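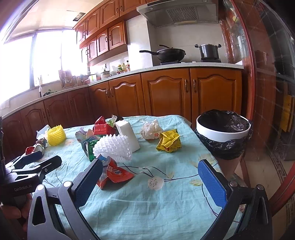
Hand-held grippers over the table-clearing task, kitchen station, Plikwood open day.

Opinion
Wael Naciri
2021-10-22

The most useful station at the Plikwood open day was the one with the least machinery in it. Visitors who came for the arms in the main hall passed through the kitchen on the way to the coffee and mostly kept walking. I stayed for most of the afternoon, and I want to argue that the people who build and buy service robots should pay more attention to work of this kind and less to the finished demonstrations next door.

The setup is simple to state. A flowered tablecloth, a spread of used food packaging, a trash bin with a black bag at the right-hand edge of the table, and two grippers held by hand. The operator moves the fingers to an item, closes them, carries the item to the bin, and opens them. The recordings become training data for an arm that will later be asked to do the same job with no hand on it.

My argument rests on the contents of the table. Most robot grasping demonstrations I have attended in the past 10 years used blocks, cans, mugs or fruit. These objects have a shape, and they keep it when touched. A crumpled foil wrapper has a shape only until the first contact. A foam fruit net compresses under the pads and springs back on release, and a net with open cells can catch on a fingertip and stay there. A thin plastic bag gives a camera very little to work with and gives a force sensor less. Tissue lies flat against cloth and has almost no edge to take hold of. All of these belong to the ordinary output of a family snack, and all of them were on the table.

The cloth matters too. It is pale blue with dark branches and small yellow blossoms, which puts printed detail directly under printed packaging. A segmentation model trained on plain gray benches will have trouble deciding where a yellow wrapper stops and a yellow flower starts. I have heard engineers call a patterned tablecloth an unfair test. I think a plain bench is the unfair test, and that it is unfair to the customer.

In the main hall the Clolluvmont arm was sorting rigid cartons into two trays. It ran at a good rate and dropped very little. The display over the cell read 669 picks since opening, and there was applause when a child was allowed to press the start button. I do not doubt the number. I doubt what it tells a facilities manager who wants break rooms cleared at night. Every carton was the same size, the lighting was fixed, and the background was matte black. Change any one of those and the number has to be measured again.

This is an old complaint. I saw my first bin-picking cell in 1992, on a plant visit, and the engineer in charge asked us not to stand between the lamp and the bin. The hardware has improved beyond comparison. The habit of arranging the room to suit the machine has survived nearly intact, and an open day is where it shows most clearly. The kitchen station had windows along one side with strong daylight coming through them, a gas stove with a wok and a stock pot on it, and bottles of condiments on the counter. A system that learns in there has at least been exposed to the clutter it will meet later.

There are fair objections to the hand-held method, and the Staltum engineer I spoke with raised most of them before I could. First, a person's wrist can reach poses an arm cannot. Some fraction of the recorded motions will be of no use to a given robot, and the fraction depends on the robot. Second, a person feels resistance through the handle and corrects for it without thinking. Unless that force is recorded, the data shows the correction and omits the cause. Third, operators get good at the task. After a few hundred repetitions they stop making the small errors from which a learning system could pick up recovery behavior. Staltum rotates its operators and collects 600 repetitions per table layout before changing it. I would change the layout sooner and accept the lower count.

I would add a fourth objection. Clearing a table is two problems, and the recordings treat it as one. The first problem is grasping. The second is deciding what is trash. At the kitchen station everything loose on the cloth could be taken as refuse, so the decision had been made before the operator began. In a real office the torn snack box may still hold half its contents, and the crumpled paper may have a phone number on it. A robot that grasps perfectly and throws away the wrong thing is worse than a slow one. I asked whether mixed tables were planned, with items to be kept as well as items to be discarded. The reply was that they are on the schedule for March. They should have come first.

Even with these reservations, I would put money into the kitchen before the main hall. The pads on the fingers are textured and the opening between them is wide, suitable for a bulky net as well as a thin wrapper. The tool is cheap next to an arm. It needs no safety fence, and it can be carried into a house. Desmet, which had a stand in the corridor and sells conventional vacuum cups, conceded that cups do badly on perforated foam and loose film. That leaves fingers, and fingers need examples.

What I would ask of Plikwood next year is modest. Put an arm in the kitchen, running on the policy trained there, with the same cloth and fresh packaging that the arm has not seen. Post the failures next to the successes, with the item named in each case. Visitors can judge for themselves whether a 1 in 5 miss rate on plastic film is acceptable at home, but they have to be shown the figure. And move the coffee, so that people have a reason to stop at the table.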